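Menu Home News Projects Members Visit Contact
Search this site Enter keywords Go

14 August 2022
By Villads Kvaran, Pleslow Workshop

Pleslow members release plans for a hand-held gripper that can be built at home

Pleslow Workshop has published full build plans for the Dotness, a two-finger hand-held gripper designed and tested by its members since March. The plans, parts list and assembly notes are free to download, and a printed copy is kept at the front desk for anyone who wants to read through it before starting.

The Dotness is made for people who want to record how a hand picks things up and later use those recordings to train a robot arm. A person holds the tool, squeezes the handle to close the fingers, and a wide-angle camera above the fingers records the work. The same finger parts bolt onto a small arm the workshop calls the Thoroddsen, still under construction on the back bench.

The parts list runs to 92 items, counting screws and washers. Members who bought everything new paid $98. Most of the frame can be cut or printed on ordinary shared workshop machines, and a first-time builder should plan on two weekends. Adjusting the linkage takes up a good part of the second one.

"The first version closed crooked," said Kumaresan Palaniappan, who drew the linkage. "One finger arrived before the other and pushed the item away. We moved the inner pivots, made the outer arms stiffer and tried again. The current pair meets in the middle, and if yours doesn't, the notes say which screw to loosen."

Testing is done in members' homes as well as at the workshop. Soft surfaces and wrapped food have taken up most of the recent sessions. A crumpled wrapper changes shape when it is touched, and cloth gives way under the fingers, so a grip that works on a hard bench can fail on a bed.

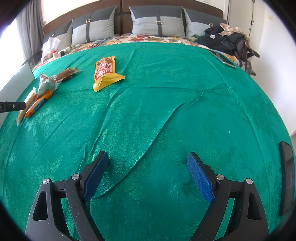 The Dotness with its fingers open over a bed, with packaged snacks as test items.

The group has logged 359 recorded pickups with the current fingers. Recordings in which the item was dropped are kept and marked as such. Palaniappan said thin plastic remains the hardest material, mainly when it lies flat and there is no edge to catch. Round packages do better — they tend to roll toward one pad and stay there.

Two changes are planned before the next set of drawings. The handle will be made shorter, after several members with small hands said they could not close it fully. The pad backings will also be redrawn so that worn pads can be swapped without taking the whole finger apart. Builders who have already cut their parts will be able to keep the arms and pivots they have.

Pleslow Workshop will run a build evening for the Dotness at its Prirkent Street rooms next month. There are 26 places. Members attend free and visitors pay for materials only. Basic hand tools are provided, but people who have a set of small hex keys they like should bring them. Children under 14 need an adult at the bench with them.

Questions about the plans, including corrections to the drawings, can be sent through the contact page or left in the Dotness folder at the front desk. Please say which sheet you are working from.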